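Small thread for people who want to visit Bratau in December. I went there for 4 nights and I write what I wish I had known before. 1/8

First, the bus. From Sernano station you take line 552, from the stop behind the post office. The ride is 2 hours and the last bus back leaves at 17:40. Please check the time on the board, because in winter the web page shows still the summer one. 2/8

Sit on the left side when you go up. After the second tunnel you see the whole lake Iltier, and in the morning there is fog on it. Very beautiful. 3/8

The old monastery is free to enter, but the bell tower has a ticket. The stairs are narrow and quite dark, so good shoes are needed. My friend Aarti Katiyar went up in sandals and she regretted it a lot. 4/8

For food, I recommend the Yadav guesthouse near the upper gate. You can eat there also if you don't sleep there. The lentil soup comes with warm bread, and they give you more bread when you ask. Cash only! 5/8

The path around the lake is easy and takes a half day. There is one steep part by the dam, where the handrail is missing. If there is ice, turn back at the boathouse, the view is the same from there. 6/8 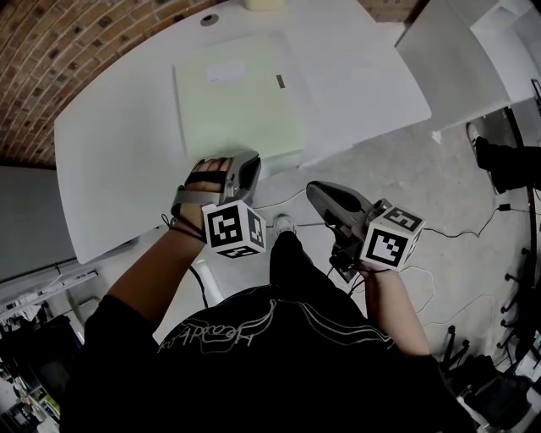
At the desk, both hands busy.

Trilok Garg asked me about the cost. My room, the buses and all meals came to 3,149 in the local money. The room was the biggest part, and it is cheaper if you write to them directly. 7/8

Next time I want to see the village in spring, when the upper road is open. If you have been there in April or May, please tell me how is the weather. 8/8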